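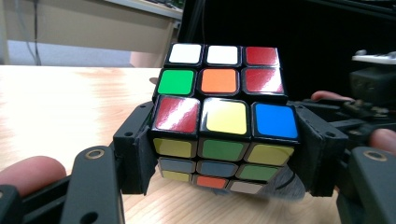
Figure 8.1 A cube held between the two fingers of a hand-held gripper. The upper face is strongly lit, with glare on several stickers. The front face is in shadow.

Chapter 8
Holding Is Not Solving

Every few months somebody posts a video of a home-built machine solving a Rubik's cube, and every few months a reader of this book's earlier edition writes to ask why it has no chapter on building one. The plain answer is that I did not believe most of the videos. I still don't believe all of them. A clip that starts with a scrambled cube and ends with a solved one tells you very little about how many attempts were thrown away, who nudged the cube between moves, or whether the colors were read by a camera or typed in by hand.

This chapter is my late and somewhat grudging reply. It follows the gripper project at Tromholm, a shared workshop where Pieter Vanhove and Sem Kuipers set out to handle a cube with parts they could make or order themselves. They did not finish a solver. I think their unfinished work teaches more than a finished one would have, and I have used their notebook freely, including the pages they would have liked me to leave out.

8.1 What was claimed

The first page of the notebook contains a single sentence in Vanhove's handwriting: "Two fingers, one cube, any color layout, any lighting." Read it again with a pencil in your hand. It makes four claims, and the last two have nothing to do with the gripper.

Two fingers can hold a cube. That much is easy to grant. A cube has flat parallel sides, it is light, and it fits in one hand. If you were choosing an object to flatter a parallel gripper, you could hardly do better. So when a builder says, "It picks up a cube," your next question should be what else it picks up, and how often it drops it.

Two fingers cannot solve a cube without help. To turn one layer, something has to hold the rest still. That means a second gripper, a fixture on the table, or a human hand. Kuipers knew this from the start and wrote "second hand??" in the margin. The question marks stayed there for the length of the project.

8.2 Grip

Look at where the fingers press in Figure 8.1. They bear on the left and right sides, and the cube has tipped so that its top faces the viewer and its lower edge is almost down on the table. Nothing about the tilt need trouble us if all we want is to carry the thing. If we want to turn a layer, it matters a great deal. The program will assume the cube is square to the gripper, and every degree of tilt is an error that the program does not know it has.

There is a second trouble, and it is peculiar to this object. A Rubik's cube is made of pieces that are meant to slide past each other. Squeeze too gently and it rotates between the pads. Squeeze hard and off center, and a layer may bind or shift. Builders who test on a solid block of the same size will get lovely results and learn nothing about this.

The notebook records 18 trial lifts in September. Of these, 16 are marked "good." I asked Kuipers what "good" meant and he said the cube did not fall. He had written down no angle for any of them. A table of 18 ticks and crosses looks like data, and for a different question it might have been. For this one, the trials have to be run again with a protractor.

8.3 Color

The vision side was Vanhove's. His program sorted each sticker into one of six colors by comparing it with stored samples, and he reported that it worked well on 2847 saved sticker crops. It probably did. Nearly all of the crops came from one bench under one lamp, and he had split them at random, so the practice set and the test set were close to twins.

Go back to the figure and try the job by eye. On the top face, the middle row runs green, orange, red, and the red has a strong glare on it. The near row starts with another red, crossed by diagonal streaks of white. A person reads through the shine with no effort. A program that averages the color over the sticker is averaging in the shine as well, and a pale red is an awkward thing to classify when white and orange are both on the list.

Now compare the two yellows at the ends of the front face's top row with the yellow on the top face. Same cube, same moment, very different brightness. Any fixed threshold that suits one face should be under suspicion on the other.

You may object that the rules of the puzzle can rescue us. There are nine stickers of each color, and the centers do not move relative to one another. Good objection, and we use it in Section 8.6. But those checks need all six faces. From a single view that shows two of them, the program has little to check itself against.

8.4 Before you build

The project log was closed in October 2018 with the line "grip OK, color OK, solve later." I would strike out both OKs. In the sections that follow we will put something measurable in their place, beginning with the tilt.

Before going on, write down what your own gripper is supposed to do, in one sentence. Underline each separate claim. Beside each one, note the test that could show it to be false. Leave a blank where you have no test, and keep the page. You will need it in Section 8.5.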